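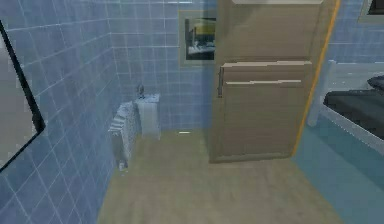

Sapphire brooch in the Dillton sale – worth a bid?

Print this thread | E-mail this thread

tiarafan50
Tuesday, April 30, 2019
Lot 139 in the Dillton sale is listed as a sapphire and diamond brooch by Husormont, from a lady-in-waiting's estate. The estimate is 400 pounds. That seems low to me for anything with a court connection. Has anybody handled Husormont pieces?

paste_and_pearl
I have one, bought in December. Good settings, weak pins. The estimate is low because the center stone is synthetic. Read the condition report.

tiarafan50
I read it. It says "untested," which could mean either.
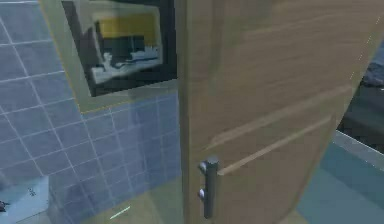
Door with bar handle

oldmine
Untested means bid as if it's synthetic. I also don't believe the lady-in-waiting story. The listing cites one letter and doesn't show it.

paste_and_pearl
I disagree on the letter. Dillton showed letters on request at the last sale and they were fine. Synthetic sapphires turn up in good 1920s work anyway, so it doesn't rule out a court owner.

oldmine
Fine, but I wouldn't pay extra for it. The Neagu brooch had a letter too, and it described a different clasp. I kept my copy of that catalog, and the entry runs to 2 pages without mentioning the clasp once. 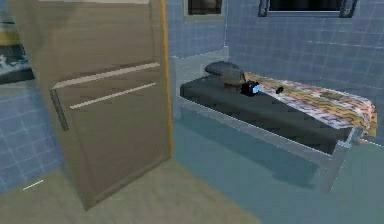
The buyer got a partial refund after a long argument. So ask for the letter before the sale and compare it to the photos.

tiarafan50
I'll e-mail them tonight. Is Ginov still doing stone tests?

paste_and_pearl
Yes, roughly 50 pounds a stone, but only after you own it.

Print this thread | E-mail this thread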